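Courses > Automation Technician Program > Unit 3 > Handouts

Print this page | E-mail this page

Unit 3 Handout: Care and Adjustment of the Gripper Cell

Students are assigned to the Gaditz cell in pairs. The cell is used for handling exercises with light items, including toy food, and the condition of the fingers has a direct effect on the results recorded by the next pair. The procedure is to be completed before any program is run.

Isolate the arm at the main switch and attach your tag. Wipe the inner faces of both fingers with a dry, lint-free cloth. Solvents are not permitted on the finger faces or on clear acrylic, which crazes. Check that the finger screws are snug, then restore power and jog the gripper open and closed at low speed. The tips should meet evenly along their full width. A finger that closes early is to be reported – do not file or shim it.

The wrist camera is checked next. With the gripper open, both fingertips should appear in the view, together with the work area ahead of them. Clear parts such as racks and trays are harder to judge than coloured ones, and their shadows may be mistaken for edges. Adjust the lighting before altering any camera setting.

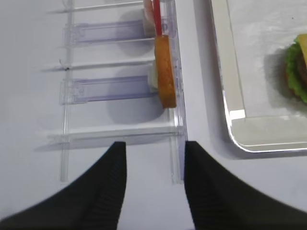
Raíssa Macedo asked whether the finger check could be left until the end of the session when the previous pair had already signed the log. It may not. A signature records the condition of the cell at that time only, and a light collision afterwards can move a finger out of line.

The cycle counter is read at start-up. Finger pads are inspected under a lamp every 1,000 cycles and the result is entered in the log, with initials. Worn pads are replaced as a set. Replacement pads are kept in the Henport cabinet and are signed out through Beverley Quinlan.

After a pad change, repeat the closing test and re-teach the home position. Small errors at home become larger at full reach – allow time for this step when planning your session.

Filed under: Robotics, Maintenance, Lab Procedures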